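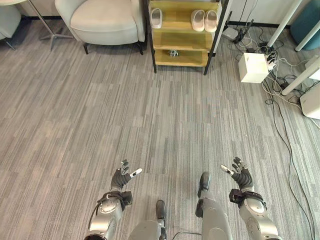

Looking down at the hands, feet and carpet, with the slipper shelf straight ahead.

I've been turning one small accident over in my head since October, and I've finally got cross enough to write it up.

We had our humanoid in the front room at Komamano, learning to fetch slippers. Simple job. Walk to the shelf, pick up a slipper, bring it back to whoever's in the armchair. It had done it plenty of times and we'd all got a bit relaxed (me most of all). Then one afternoon, halfway across the carpet, the left hand stopped listening. The arm carried on, the legs carried on, and the fingers just closed and stayed closed. The robot reached the shelf with a fist, punched the edge of it, lost its footing and went down sideways. Segundo Cuervo was close enough to have been under it. He wasn't, because he'd bent down to fiddle with his shoelace a step further back, and I really don't want my safety record resting on a shoelace!

The cause was dull. A connector on the hand cable had worked itself half out. The hand lost its signal, did what it was set up to do when it loses its signal, which was grip, and told the rest of the body nothing at all. The log has 1,290 lines from that run and not one of them mentions it. There's a fault code for it in the manual, mind you. It was switched off by default.

Now, when I told people about this, nearly everyone said the same thing: tidy your cables. And fine, yes, I've got a loop of thin black cable down the outside of the forearm and a right old nest of the stuff on the floor by the router, and I'd be annoyed if a trainee left it like that. Bernardo Macedo went round with a bag of clips the next morning and I was glad of it. But I think "tidy your cables" is a cop-out. Cables come loose. They come loose in washing machines and cars and lifts, and we expect those things to notice. Why do we let a machine with two arms and two legs off the hook?

What I want is boring. If a hand goes quiet, the whole robot should stop walking, say so out loud, and wait. Segundo disagrees with me here, and he's got a point: stopping dead in mid-stride is its own way of falling over. So let it finish the step and plant both feet, then stop. We tried that on our own code and it took 65 lines, most of them comments. It's not clever work. I'm a bit embarrassed we hadn't done it before.

The other thing is the grip. Somebody, somewhere, decided that a hand with no signal should hold on tight, and I can see why, if you're carrying a glass. But if you're carrying somebody's fingers? I'd have it go slack every time and put up with the broken glasses. Bernardo thinks I'm being dramatic and wants it to depend on the task. We've had this argument over lunch more often than I'd like.

Anyway, the fault code is switched on now. It went off twice last week, both times for the right hand, and I still haven't found out why.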